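Grestham Students Open Second Season of Robot Handling Project

GRESTHAM, October 13, 2020 - The Sarpong Robotics Club is back at work this fall, and we could not be happier to share the news with the families and neighbors who have cheered us along. This season 21 students are taking part in Plokus, a project in which they teach a robot to do the small, patient jobs most of us do without thinking.

The project began last February with a single borrowed workbook and a great deal of enthusiasm. The goal for this year is a library of 400 short recordings, with the first 200 to be finished before winter break, and each student gets a turn at planning, running and reviewing the work.

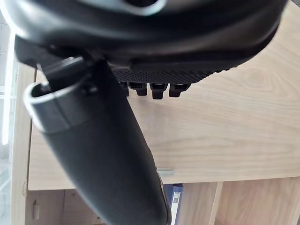
A close view from the robot's wrist during work on the Plokus project, with a wooden tabletop and shelving behind.

"They argue over the tiniest things, and I love it," said Senyo Kyei, who leads the club. "One group spent a whole afternoon on how to approach a shelf - and then came back the next day wanting to do it over again."

Families are warmly invited to follow along through the club newsletter, and students who would like to join in the spring can pick up a form at the school office.

Recent News
Histau Reading Night Returns
Sarpong Club Reaches First 100 Recordings
Fall Supply List Updated
Grestham Science Fair: How to Enter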